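ok so my Sunday rabbit hole was whether a robot can do kitchen chores yet. short version: kind of?? (thread)

I've been poking at Gindthorpe, the simulator where you drop a virtual robot in a virtual kitchen and hand it a to-do list. Mine was "wipe the counter, then put the milk back in the fridge." I do this half asleep every morning!

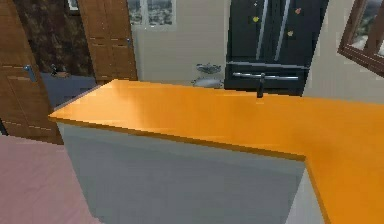

Wiping went fine, 16 tries and it only skipped the inside corner twice. The fridge is where it all fell apart. It kept grabbing the handle and then backing up at a weird angle, like it was walking a very stubborn dog.

Best run took 179 seconds. For one carton of milk. My kid does it in 2 and leaves the door open, but still

Somebody's going to reply that Clarka's newer model gets it right 60 percent of the time. Cool! I'd love to try it! I'm also not giving it my good glasses.

Next up is unloading a dishwasher, probably in July when work calms down. If you've gotten one to handle forks, please tell me how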